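Zwischenbericht Hedevow, Wohnen auf Zeit
Berichtszeitraum: bis einschließlich November
Vorgelegt bei: Förderstelle Lekota

1. Stand der Ausstattung

Im Berichtszeitraum wurden die Zimmer im Haus Wivbridge weiter eingerichtet. Von den geplanten Schlafplätzen sind 54 mit Bett, Matratze und Grundausstattung an Wäsche versehen. In 9 Zimmern fehlen noch die Kleiderstangen, die Lieferung ist vom Hersteller bestätigt, aber ohne festen Termin. Die Bewohnerinnen und Bewohner dieser Zimmer nutzen vorläufig die Schränke im Flur des Obergeschosses.

Die Spannbettlaken wurden einheitlich in Grau bestellt. Das erleichtert die Ausgabe, weil die Wäsche nicht mehr nach Zimmern getrennt werden muss. Kissen und Decken stammen weiterhin überwiegend aus Spenden und sind entsprechend verschieden. Wir halten das für vertretbar und planen hier keine Neuanschaffung.

2. Kleiderausgabe

Die Kleiderausgabe ist seit dem Umzug aus dem Lager Inevach im Erdgeschoss untergebracht. Nach der Übernahme der Restbestände aus dem Sporthandel wurden rund 2.789 Teile erfasst. Ein größerer Teil davon ist Sportbekleidung, darunter auch ungetragene Ware mit Originalverpackung oder Etikett. Diese Stücke werden gesondert geführt und bevorzugt beim Einzug ausgegeben.

Oberteile werden auf dem Bügel ins Zimmer gebracht und auf dem Bett abgelegt, bis der Schrank oder die Stange eingeräumt ist. Der Ablauf hat sich bewährt — die Kleidung kommt glatt an, und die Zuordnung zum Zimmer ist eindeutig.
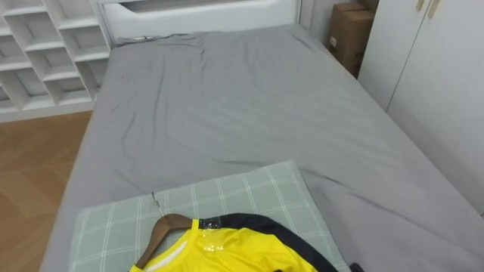 Bett mit grauem Spannbettlaken, Kissen am Fußende und gelbes Oberteil auf dem Holzbügel.

Bei den Bügeln gibt es einen Engpass. Holzbügel sind zurzeit knapp, weil sie mit der Kleidung in die Zimmer gehen und dort bleiben. Wir haben uns entschieden, sie nicht zurückzufordern und stattdessen nachzukaufen. Die Kosten sind aus dem laufenden Sachmittelansatz gedeckt.

3. Wäsche und Zimmerwechsel

Zwischen zwei Belegungen wird das Bett vollständig abgezogen und neu bezogen. Laken mit Flecken, die nach der zweiten Wäsche noch sichtbar sind, werden aussortiert und als Abdeckung im Lager weiterverwendet. Die zwei Waschmaschinen im Keller reichen dafür aus, solange nicht mehrere Zimmer am selben Tag wechseln. Im November war das einmal der Fall; ein Teil der Wäsche wurde extern gegeben.

4. Abweichungen vom Plan

Die Einrichtung der Nähecke wurde verschoben. Der vorgesehene Raum wird noch als Zwischenlager für Matratzen gebraucht. Die Mittel sind nicht abgerufen und sollen in den nächsten Zeitraum übertragen werden — der Antrag dazu liegt bei.

5. Nächste Schritte

Einbau der fehlenden Kleiderstangen nach Lieferung
Nachkauf von Holzbügeln und Ersatzlaken
Räumung des Zwischenlagers
Durchsicht der Winterkleidung und Abgabe der nicht benötigten Größen

Anlagen: Ausgabenübersicht, Bestandsliste Kleidung, Antrag auf Mittelübertragung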